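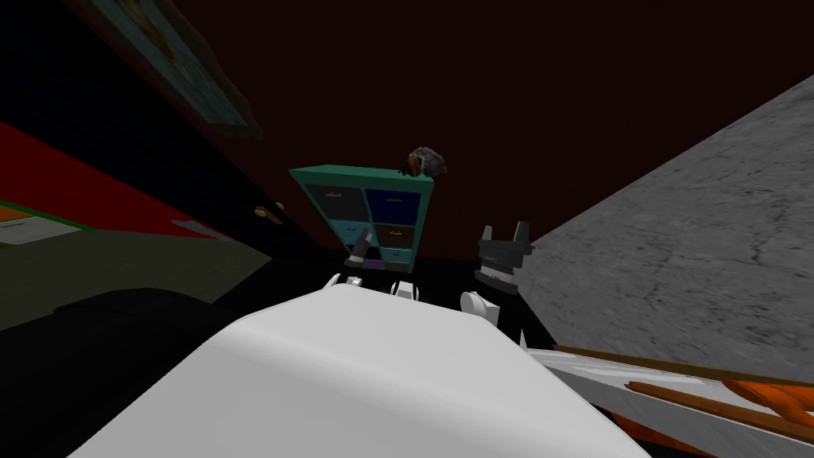
Evaluation of the Girine simulation kit: progress report for April

Prepared by Iddrisu Kpodo for Nana Aidoo, Opoku program office
May 16, 2019

1. Status

The Girine kit from Trirus is under review as a test environment for two-arm household tasks. The license was activated in April and the kit now runs on both Pikberg workstations. Work on the drawer task is on schedule. Work on the shelf task has not started and depends on the decision requested in section 5.

2. Work completed

The stock robot model was loaded without changes and placed in the kit's furnished rooms. The view used for all runs is the one from above the robot's body, looking out past both grippers. In the teal cabinet room the white body takes up much of the lower part of that view. The two grippers and the cabinet's drawer fronts remain visible beyond it, and the small lumpy object on the right end of the cabinet top can be seen as well.

We completed 800 scripted runs of the drawer task. Of these, 705 finished with the target drawer open past the threshold set in the test plan. The remaining runs were sorted by cause. Most were missed grasps on the drawer edge. A smaller group ended when the arm reached its joint limit before the drawer was far enough out.

3. Findings on the kit

Room variation is good. Drawer colors, wall colors and surface textures change between loads, and a fixed seed brings back the same room every time. Logging is complete and the files open in our existing tools.

Lighting is the weak point. Several rooms load with walls and furniture close to black, and the edges of dark furniture are hard to separate from shadow. The light level can be raised in the settings file, but the change applies to every room at once. Trirus has been asked for a per-room setting.

The manual is adequate for installation and thin on contact settings. We had to find usable friction values for the gripper pads by trial, which used up most of one week.

4. Open issues

Support tickets filed: 13. Two are still open - the per-room light setting and a crash when a room is reloaded during a run. The crash has a workaround (restart the session) and does not affect the results above.

5. Decision requested

Approval to extend the license through the shelf task. The cost is within the amount already set aside for software. Without the extension, the drawer results can still be delivered in full, but the shelf task would have to move to another kit and the setup work would be repeated.

6. Next period

- Repeat the drawer runs at the higher light level
- Write up the friction values for the project file
- Begin the shelf task, if approved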